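FOR IMMEDIATE RELEASE

Perkeck to bring healthier vending and honesty snack shelves to smaller workplaces

Undholm trial to run until January, sign-ups open now for firms with 5 staff or more

Perkeck, the workplace snack and drinks supplier, has today opened sign-ups for its new small-site service. It's aimed at offices, workshops and depots too small for a vending machine. No machine to lease. No minimum spend in the first month. One delivery, one invoice, one number to ring if something runs out.

The service is called Jasow. It has been on trial at sites in and near Undholm since the spring and will carry on there until January, with new areas added as drivers are taken on.

Under Jasow, a workplace picks a shelf size, either 60, 100 or 200 items, and Perkeck keeps it stocked. Staff pay by phone or by dropping coins in a tin. Stock is checked at each visit and whatever has gone is what gets billed. Any shortfall between what was taken and what was paid is shared with the employer, up to a limit set out in the contract.

"People kept ringing us and we kept having to say no," said Lovely Agbayani, head of new business at Perkeck. "Garages, dental practices, a print shop with seven people in it. A full machine makes no sense for them, it just sits there humming and half the stuff goes out of date. But they still want something at four in the afternoon and the nearest shop is a drive away. So, a shelf. It's not complicated."

What goes on the shelf is up to the customer. The starter range covers cereal bars, nut bars, crisps, dried fruit, biscuits, oatcakes and a short list of chocolate. There is a vegan list and a list without nuts, for sites that need one. Swaps can be made up to noon on the day before a delivery. Fresh fruit is extra and is only offered in Undholm itself for the time being.
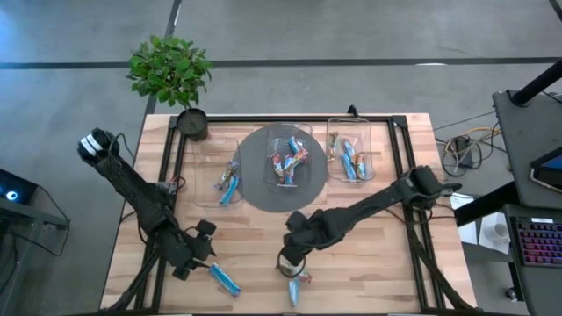 Wrapped snack bars in clear tubs, ready to help yourself.

Healthier choices are a big part of the plan. Perkeck will ask every Jasow site to keep at least half of its shelf to items from the company's lower sugar list, which is reviewed every season and can be had on request. Sites that want to go further can do so. Sites that want all chocolate will be talked to, nicely.

Packaging is being looked at too. Outer cardboard is taken away by the driver and used again where its fit to be. Wrappers are harder. The company is in talks with Bachmann, the waste and recycling contractor, over a collection sack for soft plastics that would hang beside the shelf and go back on the same van. Nothing is signed yet. An update is expected before the trial ends.

Prices. Most single items will sell for the same as in Perkeck's machines, and a few for less, as there is no machine to power or repair. Employers can also choose to pay part of the cost themselves, or all of it. Several on the trial have done that, mostly for night shifts.

"The free shelf at night was the bit I didn't see coming," added Agbayani. "One manager told us it was cheaper than the pizza he used to order when they ran late. We've now made it a proper option on the form – tick a box, set a monthly cap, done."

Deliveries run between 7am and 3pm. Sites with early or late shifts can ask for a key-holder arrangement, which means a short visit from the area supervisor first. Drivers will not go up ladders or through locked plant areas, please don't ask them.

The trial has already led to some changes. Smaller shelf added after complaints that the old smallest one was too big for a tiny team. Sweets moved off the starter list. Invoices now show each item by name instead of a code, which the bookkeepers had been asking for from the very begining.

How to sign up

Workplaces with 5 or more staff on site can apply through the Jasow page on the Perkeck website or by phoning the Undholm depot. Have ready the site address, the number of people on each shift, any allergy needs, and the name of somebody who can let the driver in. First deliveries are normally made within a fortnight of the form being approved. Places in the outer villages are limited until the second van is on the road.

Existing Perkeck machine customers can add a Jasow shelf to a second floor or outbuilding without a new contract. Speak to your usual account manager.

Notes to editors

Perkeck supplies snack and drinks machines, and now shelves, to workplaces, colleges and leisure centres. Its head office and main depot are in Undholm.

Jasow is a trading name of Perkeck.

Interviews with Lovely Agbayani can be arranged, mornings are best. Sample boxes for review on request while stocks last.

Media contact: Perkeck press desk, Undholm depot

ENDS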